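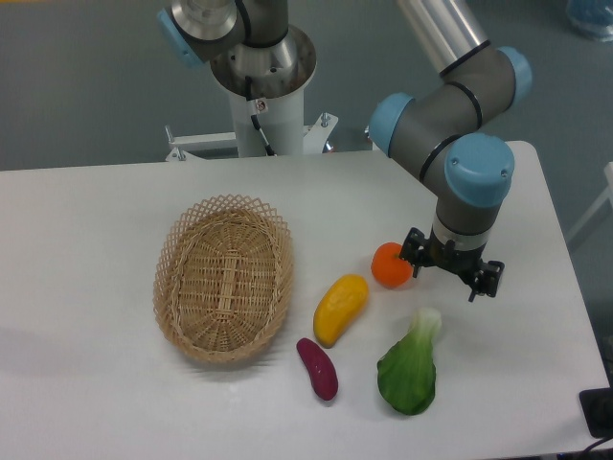
April 1, 2023 - basket day, again

Up too early, bad coffee, in before the heating came on. Writing this in bits between resets so it'll be choppy.

Same four as yesterday: mango, orange, sweet potato, bok choy. All into the wicker basket, one at a time, then tip out and go again. Target for the week is 482 good episodes and we are nowhere near. I had 30 by the first break, which sounds fine until you take out the ones I have to throw away.

Orange first today. Yesterday I always did the mango first without noticing and Yeison caught it when he was going through the logs last night. His point - if every single example starts with the yellow one then the thing learns "yellow one first" and we'll never know if it understands the instruction or just the habit. He's right. Annoying that he's right. So now there's an order sheet taped to my monitor and I follow the sheet, no deciding for myself. Orange, bok choy, mango, potato. Then mango, potato, orange, bok choy. Etc. I lost my place on it before ten o'clock and had to redo one.

The orange is the easy one. Come down beside it, shift over, close, lift. It's the bok choy I hate. Go for the white end and it pivots, go for the leaf and it slides off the fingers. Three tries on one episode, kept it anyway. Grigaitė wants some retries in the set, says a policy that has only ever seen clean grasps has no idea what to do after a miss. OK but how many is some? Asked. She said "not most." Great.

Later -

Lost most of an hour to timestamps. The arm log and the video were drifting apart, not by a lot, but enough that in playback the gripper closes before it gets to the fruit. Restarted the recorder, restarted the arm, restarted me (second coffee, no better). Fine afterwards. Don't know which restart fixed it. Wrote that down in the lab notes exactly so, somebody will complain.

17 episodes binned because of the drift. Could maybe be realigned by hand but Yeison says no, don't keep anything you'd have to explain. Moved them to the junk folder insted of deleting. Just in case.

Note to self on scattering. I keep putting things back in a neat row without meaning to. Hands want to tidy. The new rule is drop them from low down, let them land how they land, only fix it if something rolls off or ends up under the basket edge. And turn the basket a bit each time!! It has been sitting on the same diagonal for far too many of these. Mine and everybody's, I checked the old Memberg set and it's the same there, basket on the left, all the way through. No wonder it fell apart when Alitz put theirs on the right.

Lunch at the desk. Rice. Rain.

After lunch better. Got into a rhythm - reset, arm home, start, go, stop, label, reset. Labels are the slow part, I type "put the orange in the basket" so many times my fingers do it alone, and then I find "put the ornage in the basket" in nine files and have to fix those too. Should be a dropdown. Asked for a dropdown in February.

Also an argument, a small one, about speed. I've gotten faster and my later episodes are much shorter than the first ones. Grigaitė thinks it's a problem, two different kinds of driving in one dataset. Yeison thinks more variety is good. I think my wrist hurts. We settled on me slowing down over the approach and not worrying about the rest. I'll tag today's in two batches, before lunch and after, so they can split them if they want to.

The Vender people call at four. They want to know if they can have a first checkpoint to poke at. Told them it'll reach for the right fruit most of the time and let go of it over the basket some of the time. Long pause on the line. Then they asked about bananas. No bananas. Not untill the four we have are done.

Count at the end of the day, after binning: almost 200. Wanted more. Sent the number to Yeison and he sent back a thumbs up, could mean anything.

Tomorrow - swap the order sheet for the new one, basket on the right for the first block, bok choy from the side and see if that's any kinder. Ask about the dropdown AGAIN. Bring the wrist brace, it's in the blue bag by the door.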